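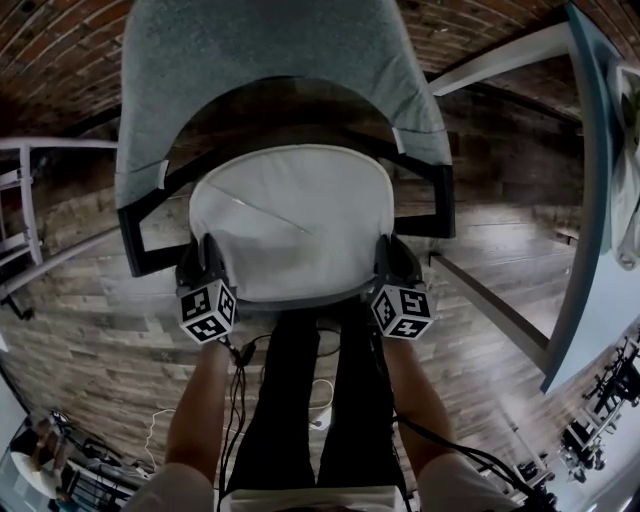

I have wanted to get inside Polteck ever since Carys Llewellyn started working there, and the open day finally gave me my excuse! I went with my friend Gwion, who was mostly in it for the free coffee (it was good coffee, to be fair).

We signed up for the furniture demo, and I'm so glad we did. You hold a gripper in each hand and do everyday chores with them, and the recordings get used later to teach a robot the same moves. Moving a chair is one of the chores. I move chairs all day long at home and never give it a thought, but with plastic fingers instead of my own I had to think about every little thing – where to pinch the seat, how far apart to keep my hands, what my elbows were up to. And you have to mind the cables!

Qiuyue Kong ran our session and she was so patient with everyone. She told us they had 126 chair recordings so far and wanted a lot more, with all kinds of people doing it their own way. I asked if my clumsy ones counted and she said yes, please, keep going. So I got two extra turns and Gwion got very jealous.

I also loved the building, all that old brick overhead and those long mixed-tone floorboards. They're doing another open day in September and I've already put our names down – Gwion wants to try folding towels.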